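동아리방에 처음 오신 분은 1장(계정 만들기)과 2장(비상정지 연습)을 먼저 끝내고 이 장을 펴 주세요. 두 장을 마쳤다면 이제 제일 재미있는 부분입니다!

## 3장. 손목 카메라 설정과 봉제 인형 집기

우리 동아리 Rulport의 가을 과제는 말랑말랑한 물건을 집어서 골판지 위에 옮겨 놓는 것입니다. 딱딱한 블록만 다루던 지난 학기와는 손맛이 완전히 달라요. 블록은 좌표만 맞으면 집히는데, 인형은 눌리고 늘어지고 빙글 돌아갑니다. 그래서 이 장은 분량이 좀 깁니다. 급하게 넘기지 말고 두 명이 한 조가 되어 한 단계씩 따라와 주세요. 한 명은 조작, 한 명은 비상정지 버튼 담당입니다.

### 3.1 준비물

- 로봇 팔과 두 손가락 그리퍼 (전원은 아직 꺼 둡니다)
- 손목 카메라와 USB 케이블
- 제어용 노트북, `Akpan` 프로그램 설치 완료 상태
- 봉제 인형 아무거나. 목이나 다리가 가늘게 달린 것이 연습에 좋습니다
- 인형을 내려놓을 골판지
- 회색 천 (배경 연습용, 3.5절에서 사용)
- 벨크로 타이, 마스킹 테이프

> **참고:** `Akpan`은 Yeshi Lencho 선배가 만들고 지금은 Bontu Negash가 관리하는 우리 동아리 자체 프로그램입니다. 버그를 찾으면 동아리 저장소의 이슈란에 올려 주세요. 사소한 것도 대환영입니다!

### 3.2 카메라 연결

1. 로봇 전원이 꺼져 있는지 컨트롤러의 표시등으로 확인합니다.
2. 카메라를 손목 브래킷에 끼우고 나사 4개를 대각선 순서로 조입니다. 손으로 조여서 멈추는 지점에서 반의반 바퀴만 더 돌리면 충분합니다.
3. USB 케이블을 팔 관절마다 벨크로 타이로 고정합니다. 팔꿈치 관절에는 손가락 두 개가 들어갈 만큼 여유를 남깁니다.
4. 노트북에 케이블을 꽂고 터미널에서 다음을 입력합니다.

```
akpan camera --list
```

5. 목록에 `wrist`가 보이면 성공입니다. 안 보이면 케이블을 뽑았다가 노트북의 다른 포트에 꽂아 보세요. 허브를 거치면 영상이 자주 끊깁니다.

> **주의:** 케이블을 케이블 타이(플라스틱)로 묶지 마세요. 관절이 돌 때 피복이 파입니다. 지난 학기에 이렇게 해서 케이블 두 줄을 버렸습니다.

### 3.3 카메라 값 맞추기

설정 파일은 `Jurnar` 폴더 안의 `wrist.yaml`입니다. 처음에는 아래 값으로 시작합니다.

```
exposure: 3000
gain: auto
grip_limit: 212
settle_ms: 1000
```

- `exposure`는 노출 시간이고 단위는 마이크로초입니다. 3,000이면 우리 방 조명에서 무난합니다. 흰색이나 크림색 부분이 하얗게 날아가면 값을 조금씩 내립니다.
- `grip_limit`는 그리퍼가 조이는 힘의 상한입니다. 212는 우리가 인형으로 여러 번 시험해서 고른 값이며, 단위가 없는 내부 눈금입니다.
- `settle_ms`는 팔이 멈춘 뒤 다음 동작까지 기다리는 시간입니다. 인형은 팔이 멈춰도 한동안 흔들리기 때문에 1,000으로 넉넉히 둡니다.

값을 바꿨으면 저장하고 `akpan reload`를 실행합니다. 로봇을 껐다 켤 필요는 없습니다.

손목 카메라 영상은 처음 보면 꽤 어지럽습니다. 팔이 기울면 바닥도 의자도 책상다리도 같이 기울어 보이고, 가까이 있는 천은 팔이 움직이는 동안 죽죽 번집니다. 정상이에요! 배경은 잊고 그리퍼 손가락 끝과 인형, 이 둘의 간격만 보는 연습을 하세요. 십 분쯤 하면 눈이 금방 적응합니다.
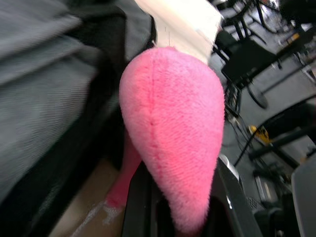 간격을 읽을 수 있게 되면 집기는 절반쯤 된 셈입니다. 나머지 절반은 어디를 잡느냐인데, 이건 조마다 의견이 달라서 연습 때마다 토론이 벌어집니다. 일단 기본 방법부터 익히고 나서 마음껏 실험해 봅시다.

### 3.4 첫 집기

1. 인형을 작업 영역 가운데에 놓습니다. 첫 연습은 눕힌 자세로 시작합니다.
2. 비상정지 담당이 버튼에 손을 올리고 "준비"라고 말합니다. 이 말을 듣기 전에는 전원을 켜지 않습니다.
3. 로봇 전원을 켜고 `akpan teleop --slow`를 실행합니다.
4. 그리퍼를 완전히 벌린 채 인형 위로 천천히 내립니다. 손목 영상에서 두 손가락 사이에 몸통이 들어오는지 봅니다.
5. 몸통의 두툼한 부분을 기준으로 손가락을 맞춥니다. 좁아지는 끝부분은 잡기 쉬워 보여도 털이 짧은 원단에서는 미끄러지기 쉽습니다.
6. `G` 키를 짧게 눌러 조입니다. 몸통이 살짝 눌리는 모습이 보이면 손을 뗍니다.
7. 손 한 뼘 높이까지만 들어 올리고 흔들림이 잦아들 때까지 기다립니다.
8. 골판지 위로 옮겨서 내려놓습니다. 가는 다리나 술 장식이 먼저 닿는 인형이라면 닿은 뒤에 속도를 더 줄입니다.
9. 그리퍼를 벌리고, 수직으로 올라온 다음에 옆으로 이동합니다.

> **경고:** 인형이 떨어져도 손을 뻗어 받지 마세요. 인형은 떨어져도 멀쩡합니다. 반드시 정지 버튼을 누르고 팔이 멈춘 것을 확인한 뒤에 줍습니다.

> **참고:** 6번에서 `G` 키를 길게 누르면 상한까지 한 번에 조입니다. 솔기가 있는 쪽을 이렇게 잡으면 실밥이 터질 수 있어요.

성공하면 꼭 기록을 남겨 주세요. `akpan save` 다음에 조 이름과 인형 이름을 적으면 됩니다. 실패한 시도도 똑같이 저장합니다. 나중에 돌려 보면 실패 영상이 훨씬 재미있고 배울 것도 많거든요!

### 3.5 회색 천을 깔고 다시 하기

3.4절이 손에 익었으면 인형 옆이나 아래에 회색 천을 놓고 처음부터 다시 합니다. 주름이 생기면 그림자가 져서 인형의 경계를 읽기가 꽤 어려워집니다. 천을 일부러 구겨 놓고 서로 문제를 내는 조도 있는데, 정말 추천하는 방법입니다.

- 손가락이 천까지 물었다면 들어 올리지 말고 그 자리에서 벌립니다.
- 천이 팔 관절 쪽으로 말려 올라가면 바로 정지합니다.
- 천의 모서리는 마스킹 테이프로 고정합니다.

### 3.6 바닥과 주변

1. 바닥을 지나는 케이블을 밟거나 의자 바퀴로 누르지 않게 통로를 정합니다.
2. 의자는 팔이 닿는 범위 밖으로 뺍니다.
3. 쓰던 공구는 끝날 때 공구함에 넣습니다.

### 3.7 잘 안 될 때

| 증상 | 해 볼 것 |
|---|---|
| 영상이 멈춘다 | `akpan camera --restart`, 그래도 멈추면 포트 변경 |
| 인형이 자꾸 돈다 | 무게가 쏠린 쪽에 더 가깝게 잡기 |
| 들자마자 미끄러진다 | 손가락 고무 패드를 마른 천으로 닦기 |
| 밝은 색이 하얗게 날아간다 | `exposure` 값 내리기 |
| 조이는 소리만 나고 안 잡힌다 | 전원을 끄고 Bontu에게 연락 |

Plestton 교내 대회에 나갈 조는 3.5절까지 마친 기록 파일을 참가 신청서와 함께 공용 폴더에 올려 주세요. 대회 규칙과 자동 모드 설정은 4장에 있습니다.

*마지막 수정: 2025년 9월 11일*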